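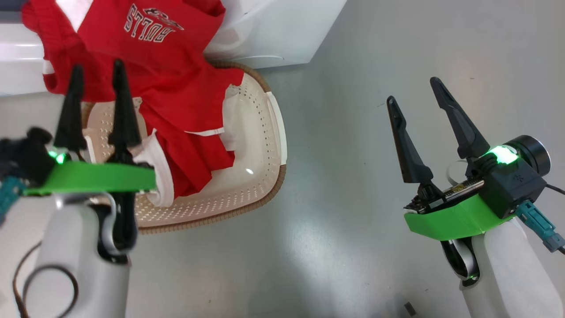

洗濯代行とコインランドリーを営むFolvilleの見学会に行ってきました。見学日は3/7/26、定員は50名、参加費は639円です。申し込みはサイトのフォームからで、受付完了のメールに集合場所と持ち物が書いてありました。持ち物は上履きと、任意で「家で扱いに困っている服を1着」。私は襟が伸びかけたニットを持っていきました。

最寄りのバス停からは坂を下って5分ほど歩きます。看板が小さく、私は一度通り過ぎました。目印は隣のパン屋Zarosariです。車で来る人は、パン屋の駐車場には停められないので注意してください。Folvilleの駐車場は建物の裏にあり、入口は一方通行の細い道の側です。

受付で名札を受け取り、上履きに履き替えて、まず1階の待合スペースで説明を聞きました。案内役はSiobhán Eganさん。Folvilleで仕分けと仕上げの担当をしている方で、説明はすべて日本語でした。見学者は班に分けられ、私の班はEganさんについて回りました。ほかの班は2階から先に見る順路だったようです。

会社の概要も少し聞きました。もとは近所の下宿向けに洗濯を引き受けていた店で、いまの建物に移ってから代行を本業にしたそうです。昨年度に預かった洗濯物は3,231袋。1袋は一家庭の一回分にあたり、大きさはまちまちなので、点数では集計していないとのことでした。袋は店が貸し出す布製のもので、口をひもで縛り、札を付けて持ち込みます。集荷もありますが、範囲は狭く、坂の上の団地までです。

最初に見たのは受け入れの台です。袋を開けて中身を出し、札と伝票を照らし合わせます。ここではまだ分けません。ポケットを確かめ、裏返っているものを戻すか、そのままにするかを決めます。プリントのある服は裏返し、ボタンの多い服は留めてから裏返し、靴下は脱いだままの形なら伸ばします。ポケットから出てきたものは小さな封筒に入れ、札と同じ番号を書いて棚に置いていました。封筒の中身で多いのはレシート、次が髪をまとめるゴムだそうです。ティッシュは封筒に入れずに捨てます。

質問の時間に、同じ班の方が「家では裏返しのまま洗ってしまうが、よいのか」と聞いていました。答えは、体に触れる側の汚れを落としたいなら裏返しのままで構わない、泥や食べこぼしは表に出しておく、というものでした。私もだいたいそうしていたので、ここは特に変えるつもりはありません。

次が仕分けです。この見学会で一番時間を取ってあったのがここで、実際に手を動かす時間もありました。練習用の服は従業員の家から集めたものと、もう着ない寄付の服とのことで、Tシャツ、タオル、子どもの体操着、スポーツ用のユニフォーム風の服など、普通の家の洗濯物に近い混ざり方です。

分け方は色だけではありませんでした。Folvilleではまず「赤と濃い青」を抜き出し、それから白、残りの順に見ていきます。白から先に抜くと、白の部分がある濃い色の服を手に取ったときに迷って手が止まるそうです。赤地に白い縁取りの服はその代表で、白の山にも色物の山にも入れにくい。ここでは赤の側に入れ、冷水で短く回し、終わったらすぐに出す、という扱いでした。

Eganさんの説明をメモから写しておきます。

「赤い服に白い縁が付いているとき、心配なのは赤がほかの服に移ることより、同じ服の白に移ることです。長くつけておくのはやめてください。洗い終わったまま機械の中に置いておくのもよくありません。濡れた赤と白が重なっている時間を短くします」

我が家では夜に回して朝に干すことがあるので、これは耳が痛い話でした。タイマーで朝に終わるようにすればよいのですが、うちの機械はタイマーの設定が面倒で、ほとんど使っていません。

色落ちの確かめ方も教わりました。白い布を水で湿らせ、裏の縫い代に当てて、指で軽く押さえます。こすらずに押さえるだけ。布に色が付いたら単独で洗います。新しい服は必ず試し、何度か洗った服でも、洗剤を替えたときはもう一度試すのがFolvilleの決まりです。受け入れの台の引き出しには、そのための白い端切れがまとめて入れてありました。古いシーツを切ったものだそうです。

胸に大きな文字が入っている服は、畳み方の実習でも使いました。文字の部分に折り目を付けないように、折る位置を文字の上下にずらします。厚みのあるプリントは、重ねて積むと下の服の面に張り付くことがあるため、夏場は間に薄い紙を挟むとのこと。家ではそこまでしないにしても、文字を内側にして向かい合わせに折るのは避けたほうがよさそうです。私は今まで、汚れないようにとわざわざ内側に折っていました。

仕分けの次に、かごの話がありました。見学前は、かごについて聞くことがあるとは思っていませんでしたが、個人的にはこの部分が一番役に立ちました。

Folvilleで主に使っているのは、側面にも底にも穴の開いたプラスチックのかごです。布張りのかごや籐のかごも試したものの、布は中が見えにくく、籐は引っかかりが出て、編み地の服に向かなかったそうです。プラスチックのかごでも、縁に編み目のような凹凸の飾りが付いたものがあります。見た目はよいのですが、ニットやリブの袖口を縁に引っかけたまま引っ張らないように、という注意がありました。服は縁にかけずに中へ下ろす。取り出すときは端を引かず、下から持ち上げる。言われれば当たり前のことです。けれども、私は急いでいると袖だけつかんで引き出しています。

かごの形についても質問が出ました。丸と楕円と四角ではどれがよいか。Eganさんの答えは、置き場所が決まっているなら四角、持って歩くなら楕円でした。楕円は長いほうの辺を腰に当てられるので、階段の上り下りで片手が空きます。店で四角を使っているのは棚に入れる分だけです。

かごの容量については、いっぱいにしないように言われました。縁から服が垂れると、床に触れるか、扉に挟むか、踏むかのどれかになるそうです。洗濯機の前に置くときは、扉の開く範囲の外に置きます。床に印を貼っている場所もありましたが、家でやるなら一度扉を開けてみて位置を覚えればよいとのことでした。うちの洗面所では扉を開けるとかごが入らず、いつも廊下に出しています。これについては聞きそびれました。

かごの手入れの話も書いておきます。穴の周りに糸くずがたまるので、月に一度、浴室で底から水をかけ、古い歯ブラシで縁の溝をこする。洗剤は台所用のものを薄めて使う。乾かすときは伏せず、斜めに立てかけます。汚れた服を入れるかごと、洗い上がりを入れるかごは分けるのが基本です。一つしか置けないなら、間に一度拭くだけでも違うそうです。Folvilleでは持ち手に結んだひもの色で区別していました。

1階の最後は洗いの部屋です。家庭用と同じくらいの大きさの機械が壁沿いに並び、奥に業務用がありました。業務用は主にシーツと毛布に使うそうで、預かった一家庭分の衣類は家庭用に近い機械で別々に洗います。ほかの家のものと混ぜないのが売りだと説明がありました。音は思ったより静かで、普通の声で話せます。ただ床が少し滑りやすく、底がすり減った上履きだったので、歩くときに気を使いました。次に行く人は底に溝のある上履きを持っていったほうがいいと思います。

洗剤はIlloraという液体のものを使っていました。香りがほとんどなく、受付で小さな容器に入れて販売もしています。計量の仕方も見せてもらいました。キャップの線ではなく、衣類の重さで表を引いて決めます。表は機械の横に貼ってあり、家庭用にも読み替えられるよう、希望者には写しを配っていました。私ももらってきて、洗面所の棚の内側に貼りました。これまで入れていた量は、表の値より多めでした。

階段で2階へ上がります。2階は干し場と仕上げの部屋です。干し場は窓が南と西にあり、床に近い位置から風を送っていました。乾燥機も使いますが、プリントのある服、リブの強い服、ゴムの入った服は吊るすか平らに置くかしています。

ハンガーはHaという会社のもので、肩の部分の幅を変えられます。子ども用の小さな服も、幅の広い上着も同じハンガーで済むため、種類を増やさずに済むそうです。手に取ってみると、動かす部分が少し固く、慣れないと両手が要ります。見学者の中にも、固いという感想の人と、緩むよりよいという人がいました。

縁取りや袖口が厚くなっている服は、そこだけ乾きが遅くなります。Folvilleでは、身頃が乾いた時点で一度手で触り、厚いところが冷たければ向きを変えて干し直していました。全体が乾くのを待つと身頃が乾きすぎて固くなることがあるためです。家で全部の服にやるのは無理だと思いましたが、パーカーの帽子や袖口だけなら、取り込む前に触る程度のことはできます。

仕上げの部屋では、持ってきた服の相談を受け付けていました。順番待ちが長く、私の番が来たのは終了の少し前です。襟の伸びたニットは、水で湿らせてから襟ぐりの形を整え、平らに置いて乾かす、蒸気は離して当てる、と教わりました。完全には戻らないとも言われました。ほかの人が持ってきていたのは、毛玉の多いカーディガン、油の染みのあるエプロン、名前の書いてある体操着などです。体操着の名前は、書いてから日がたっているほど落ちにくく、上から布を縫い付けるほうが早いという返事でした。

畳みの実習は2階の長い机で行いました。課題はタオル、Tシャツ、それから好きなもの一つ。タオルは棚の奥行きに合わせて幅を先に決めます。三つ折りか四つ折りかを先に考えないところが、家でのやり方と違いました。Tシャツは袖を背中側に回し、幅をそろえてから縦に折ります。滑る生地の服は、折ってから最後に丸めると崩れにくいそうです。うちの引き出しは浅いので、私は帰ってから丸めるほうに変えました。今のところ崩れていませんが、取り出すときに隣のものまで一緒に出てきます。

配布資料は次の三つでした。
仕分けの早見表(色と生地の組み合わせ)
洗剤の計量表
ニットの平干しの手順

早見表は文字が小さく、濃い灰色の紙に黒で刷ってあるので読みにくいです。アンケートにもそう書きました。計量表は見やすく、これだけ大きく印刷して貼るのがよいと思います。

気になった点も挙げておきます。まず、洗いの部屋で立ち止まれる場所が狭く、後ろにいると説明している手元が見えません。前のほうにいた人が場所を譲ってくれましたが、班の人数はもう少し少なくてもよい気がします。それから、服の相談は事前に順番を決めておいてほしかったです。畳みの実習と時間が重なり、途中で呼ばれて抜けた人もいました。休憩用の椅子は待合スペースにしかなく、立っている時間が長いので、足に不安のある人は受付で伝えておくと2階にも出してもらえるそうです。

写真については、従業員の作業中の手元と機械は撮影可、預かり品の棚は撮影不可でした。棚には布が掛けてあり、番号札も見えないようにしてありました。

子ども連れの参加も可能です。私の班にも小学生が一人いて、靴下の組み合わせを探す作業を熱心にやっていました。ベビーカーは1階に預けることになります。エレベーターは荷物用だけで、人は乗れません。

帰りにZarosariでパンを買いました。見学会の名札を見せると、飲み物が付きます。名札は返却するものなので、先にパン屋に寄ってから戻って返すという妙な順番になりますが、受付の方もそのように案内していました。

家に帰ってから変えたのは、洗剤の量、Tシャツの畳み方、それと洗濯かごの置き場所です。かごは廊下から、洗面台の下の、扉が当たらない位置に移しました。高さがぎりぎりで、縁に服がかかっていると入りません。

次回の見学会は5月に予定されていて、内容は毛布と冬物のしまい方になるそうです。申し込みは同じフォームからで、受付開始の日はまだ出ていません。持ち物に「しまう前の冬物を1着」とあったので、行けるならコートを持っていくつもりです。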